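Casilari Green Claims Set — README

Version note, 17/12/2020

What it is

A set of sustainability statements taken from the product pages and press releases of fashion retailers, each one tagged for what it promises and whether the retailer gave anything to back it up. The field is luxury and upper-mid clothing, shoes and bags. It was put together because words like "conscious" and "responsible" turn up on almost every new collection, and I wanted to see how much was left once the adjectives were taken out.

Less than I expected, and I didn't expect a lot.

Contents

claims.csv — one row per statement
sources.csv — retailer code, page type, month collected
labels.txt — definitions of the 11 labels
disputed.csv — rows where the two taggers never agreed

There are 38 retailers in the set. Stovora and Zuvthorpe are named because both agreed to it in writing. The rest go by code. Arriaga agreed, then asked to be taken out after reading its own rows, and it is out.

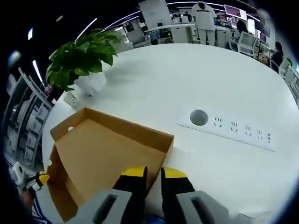
How rows were tagged

Two people read every statement separately and picked one main label. The labels cover material, origin, packaging, shipping, repair, resale, charity tie-in, carbon, water, wages and "mood". Mood is for text that sounds green and commits to nothing. "Made with tomorrow in mind" is mood. So is "a gentler way to dress", which appears word for word on the sites of two retailers that have no connection I could find.

A statement also gets a support score. Zero means no support at all. One means the page links to something. Two means the linked document contains a figure, a date or a supplier that a reader could check. We did not check them. A score of two tells you that checking is possible, so please don't quote it as proof that a claim is true. I have already seen this done once with an early copy of the file.

Capsule collections

Limited "eco" lines are marked in the capsule column. Be careful with this one. A retailer may put eight careful sentences on a small recycled-wool line and none on the rest of the store, and a simple average will make that retailer look better than one that says little and does more. I don't have a fix. Weighting by number of products was tried and dropped, as few retailers publish the number.

Photo campaigns, artist projects and short films are left out unless the text with them makes a claim about goods. This was the most argued-over rule in the whole set.

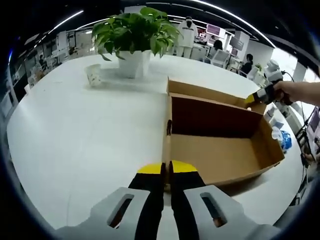 Ezequiel Ocampo thinks the rule is wrong. In his view the campaign is the claim: a shopper who sees a melting glacier next to a coat has been told something about the coat, whether or not a sentence says so, and a file made only of sentences lets the loudest brands off. He would like at least a yes/no column for it.

I take the point about the glacier. I still don't trust two readers to agree on what a photograph promises, when they couldn't agree on "mindful cashmere". The column may come in January if someone writes a definition that survives a test on 100 pages.

Known problems

English text only. Several retailers say more, and sometimes say different things, in their home language.

Pages change. Some statements were gone from the sites before tagging was finished, and the file does not record which.

The wages label is thin. Don't build a chart on it.

Use

Free for research and teaching. Marketing departments may use it too, though I'd ask them not to describe themselves as "recognized by" the set. It recognizes nobody. Corrections should give the row number and the wording you think is wrong.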